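Chapter 6
From Demonstration to Plan: Segmenting Two-Handed Tasks

Learning objectives
After studying this chapter, the reader should be able to:
describe a recorded demonstration as a set of time-stamped streams;
divide such a recording into labelled segments;
state the conditions that must hold before a segment may begin;
explain why the two hands are given separate timelines.

6.1 The problem

Chapter 5 dealt with controllers that follow a path already supplied to them. The present chapter asks where that path comes from. In much current work it is taken from a person, who carries out the task while holding a pair of grippers of the same kind that the robot will later use. The software receives a stream of images, a pose for each gripper and a value for the opening of its jaws. It receives no statement of what the person intended. Recovering that intention, in a form that a planner can use, is the subject of the following sections.

The running case is a storage task with a lidded box and a small round dish, both on one table. It will be used again in Chapters 7 and 9.

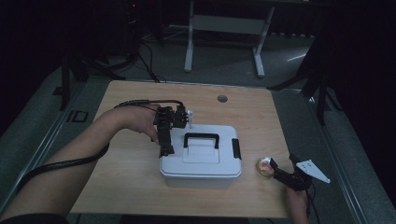 Why is a recording divided into segments before it is used for planning?
A planner needs points at which it may stop, check its position and choose again. An undivided recording offers only one such point, at the start, and any error made early on is carried through to the end.

6.2 Streams and clocks

Each stream has its own clock. In the Planby recordings used for the exercises, image time stamps lag behind the gripper poses by 34 milliseconds, and the lag must be removed before any labels are applied. A segment boundary placed on uncorrected data will fall after the event it is meant to mark. The error is small for slow movements and serious for grasps — a closing jaw may pass from open to fully shut in a few samples.

Poses are resampled to 100 values per second. Gaps of up to 29 milliseconds are filled by interpolation; longer gaps are marked as missing and left alone.

6.3 States of the objects

A segment is defined by what it changes. For the storage task, the state of the box is held in two variables: whether the lid is on the box, and whether each latch is fastened. The state of the dish is held as a position only.
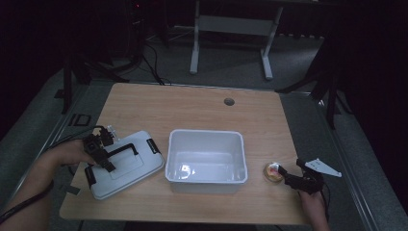
The two variables are not independent. A lid that is away from the box cannot be fastened to it, and the state model must exclude that combination outright. Sæther's rule, named after Signe Sæther, who drew up the labelling scheme for the Jurine project, requires every excluded combination to be written down before labelling begins. Where a labeller then enters an excluded state, the tool refuses the entry and returns to the last valid boundary.

Separate timelines are kept for the left and right hands. One hand may hold its position while the other moves, and a single shared timeline would divide the holding action wherever the moving hand began something new.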